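5. Gripper Setup and First Pick

Read this section after the arm is bolted down and the table panels are in place (section 4). It applies to the Justereo build with the two-finger parallel gripper. If you are using the older Ikel wrist, the cable routing is different and you should follow the notes Revathi Menon keeps in the shop binder.

Revised 21/05/2025

5.1 Before you power on

1. Check that the emergency stop is within reach of where you will be standing.
2. Push each clear panel by hand. If a panel rocks, tighten its corner bracket.
3. Move the arm through its full range by hand with the motors off. Watch the cable loops on both sides. They should stay slack at every point.
4. Clear tools and loose screws off the tabletop.

Caution: Keep fingers out from between the jaws whenever the supply is on. The gripper closes to its home position at startup.

5.2 Zeroing the fingers

1. Turn on the supply and wait for the steady light on the controller.
2. Open the Gokwood control panel and choose Gripper, then Manual.
3. Click Close until the fingertips just touch. Stop there, even if the motor has travel left.
4. Click Set Zero.
5. Click Open and confirm that both fingers move the same distance. If one lags, loosen the two screws on that finger, reseat it, and start again from step 3.

Note: The zero is lost if the supply is unplugged. The December firmware was supposed to fix this but did not on our controller.

5.3 Grip force

The force setting runs from 0 to 900. The default is 300, and it suits most soft items. Leave it there for the first pick. For metal or hard plastic, raise it in small steps and check for slipping after each one.

Caution: A high setting can strip the printed gear in the Reisinger gripper housing. Stop at once if you hear clicking.

5.4 First pick

Use something soft for this. A small stuffed toy works well and will not damage the fingertips if the height is wrong.

1. Set the toy on the table, well inside the panels.
2. Open the gripper fully and jog the arm until the fingers are above the middle of the toy.
3. Lower in Slow mode. Stop before the fingertips reach the tabletop.
4. Close the gripper and pause before lifting. 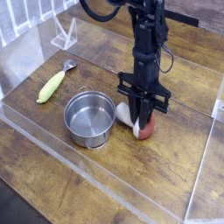 5. Look at the fingers from the side. They should point straight down and press on the toy evenly – if they lean, go back to 5.2.
6. Raise the arm a short way in Slow mode and hold it there.
7. Lower the arm, open the gripper, and return to the park position.

Repeat the pick 3 times. If the toy slips, move the grip point closer to its center before you change the force.

Note: Kitchen items such as pots and scoops can share the table during a pick, but check the clearance around the wrist plate first. It is wider than the fingers and is usually what hits a rim.

5.5 Saving the position

Choose Save Pose with the arm parked. Use a short name without spaces. Poses saved with the gripper closed will load that way, so open it first.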